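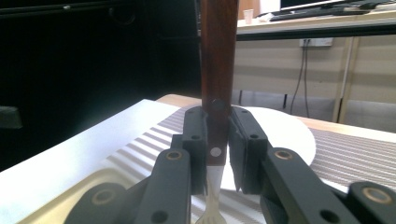 I have been putting off the cutlery drawer since we moved to Millutville, and on Tuesday evening I finally tipped the whole lot out on the table and had a proper look. What a muddle! There were odd teaspoons, a corn skewer, birthday candles, and then the wooden-handled ones, which I'd half forgotten I was so fond of. I do love that dark reddish-brown wood, the grain showing all the way along and the little rivets holding it together. You don't get that with the plain steel ones, which all feel like school dinners to me.

I bought them at a church hall sale from a lady called Dorota Malinowski, who wanted 7 pounds for the bundle and threw in a butter knife with a wobbly handle. I'd gone in for a lampshade. She told me they'd been her everyday set for 30 years and that I was never, ever to put them through the dishwasher. I nodded very seriously and then (sorry, Dorota) put them through twice in the first month. The wood went all pale and furry and I felt dreadful.

So they get washed by hand now, and dried straight away with a tea towel. I don't leave them standing in the washing-up bowl while I wander off to watch telly. Every so often I rub the handles with a bit of oil. I use a tin of Josetell, the one sold for chopping boards, and it's lasted ages as you only want a dab on an old sock. Wipe it on, leave it overnight, buff it off in the morning before anyone wants breakfast. My sister swears by plain walnut oil but I'm wary of that with visitors and allergies.

The other job was the drawer itself. I had one of those Etance expanding trays, and it never sat flat – every time you shut the drawer it slid to the back and the forks went with it. I've swapped it for a Kombo one with five sections, a bit dearer but it stays put. Knives, forks, dessert spoons, teaspoons, and the last one for things that don't belong anywhere, like the tin opener. The corn skewer has gone in the charity bag. One corn skewer is no use to anybody.

I've kept the wooden set at the front so they get used. For years I was saving them for best, and best turned out to be Christmas and one rather tense lunch with the in-laws. We had sausage and mash with them on Tuesday once the drawer was back in, on the stripy placemats, and it all felt quite grand for a weeknight.

I'm still short of dessert spoons to match – I've got four and could do with a couple more. If you spot any with the same sort of dark handle at a car boot, do let me know in the comments and I'll send you the postage. Next up is the cupboard under the sink, and I'm already dreading it.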